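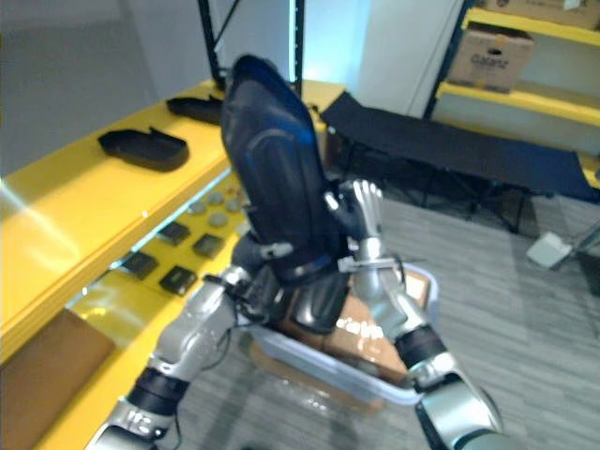

Photo: Trevard workshop

July, 07:40. Compressed air, water in the lines again.

Drained the receiver before switching on. 400 ml out, slightly milky, with a thin film of oil on top. The auto drain on the Lurnano dryer is clicking on its timer but passing very little. Stripped it: the strainer was packed with rust scale and something like old thread tape. Cleaned, refitted, timer left as it was.

Room at 27 degrees by mid-morning with the compressor house door shut. The dryer condenser draws from the same space the compressor exhausts into, so the dew point will be poor on any warm day whatever is done at the drain. Propped the door and the indicator came back into the green after the tea break.

Leak check with everything isolated at the benches: pressure fell faster than it should. Soapy water found two weeping unions on the Tonaddale side and one bad quick coupling at drop 3. Remade the unions, swapped the coupling. Did not get to the high-level pipe.

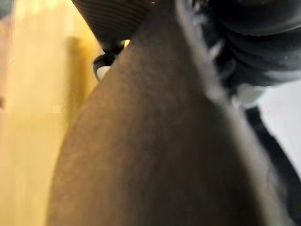
Saeed Zarei reckons the drops are the real fault: they were teed off the bottom of the main, so anything lying in the pipe runs straight down to the tools. He would re-pipe them from the top with a swan neck before spending money on a bigger dryer. I agree about the drops. Less sure about the dryer — it was sized before the blast cabinet went in.

The main also falls the wrong way past drop 4. Put a level on it from the steps and the bubble was plainly over. Two brackets have pulled out of the blockwork and the pipe has sagged between them. Water will sit there. 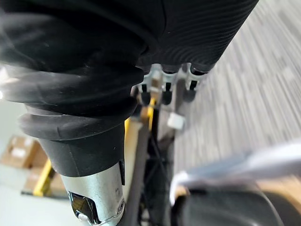
Plan is to refix the brackets first, with a fall towards the far end and a drain leg with a ball valve at the lowest point. Drops after that, one at a time, so the benches keep air. Rahimi to quote for pipe and fittings.

Still open: where the oil is coming from. Separator hours not in the log.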